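Care and Storage of Chopsticks and Small Utensils

Household Guidance, Pevholm Residents' Kitchen

The following guidance applies to the shared kitchen and dining room at Pevholm. It may also be of use to residents in their own homes. It replaces the sheet formerly kept inside the cutlery drawer and was prepared by Kusum Uniyal, with additions by Ekkachai Klinhom on the care of wooden chopsticks.

Washing

Wooden chopsticks should be washed by hand in warm water with a small amount of washing-up liquid. They should not be left to soak. Wood takes up water quickly, and a stick that has stood in the sink overnight will often swell at the tip and later split along the grain. Rub each stick from the thick end to the thin end with a soft cloth. Scouring pads roughen the surface and should be kept for pans.

Lacquered or painted chopsticks must not go into the dishwasher. Metal forks and spoons may. Plastic spoons should be placed on the upper rack only, or washed by hand if they are of the thin, clear type.

Drying

Utensils should be dried with a clean tea towel and then left in the open air for at least 2 hours before they are put into any closed drawer or box. Chopsticks may be laid flat on a folded cloth, with a little space between them. Please do not dry wooden items on a radiator or in the oven.
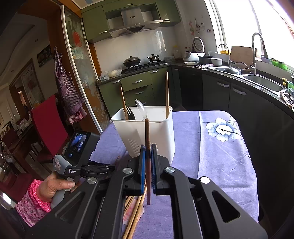
The choice of container matters more than is commonly supposed. A tall, narrow jar tips over easily once it is filled with long sticks, while a very shallow tray allows them to roll. A rectangular plastic container, such as the white one standing on the flowered cloth, has the advantage of corners, and a chopstick leaned into a corner will generally stay there. The same container may hold a fork and a plastic spoon alongside the chopsticks when a table is being laid for a small number of people. For larger meals, separate containers should be used for each kind of utensil. Sticks still lying on the cloth should be gathered up before dishes are brought in, as they are easily knocked to the floor.

Sorting and pairing

Chopsticks of different colours and lengths become mixed in any shared kitchen. It is recommended that they be sorted once a month. Lay all the sticks on a table with the thick ends level, group them by colour, and then match by length. Single sticks need not be thrown away. They are suitable for stirring paint, supporting seedlings or clearing crumbs from the toaster once it has been unplugged.

Place utensils in the container with the handles upwards where guests will be helping themselves, so that the part that goes into the mouth is not touched.

Cleaning the container

The container should be emptied and washed weekly. Crumbs and water collect at the bottom, particularly in rounded corners, where a bottle brush is the most useful tool. Ribbed or patterned areas on the outside may be cleaned with an old toothbrush. Dry the inside fully before refilling.

When to replace

A wooden chopstick should be discarded if it is cracked, splintered, badly stained or has any smell after washing. Bent fork tines may be straightened by hand if the bend is slight. Plastic spoons with chipped edges should be removed from use at once.

Replacement chopsticks are kept in the tall cupboard beside the door. Requests for further supplies should be given to Shivam Dwivedi before the end of October.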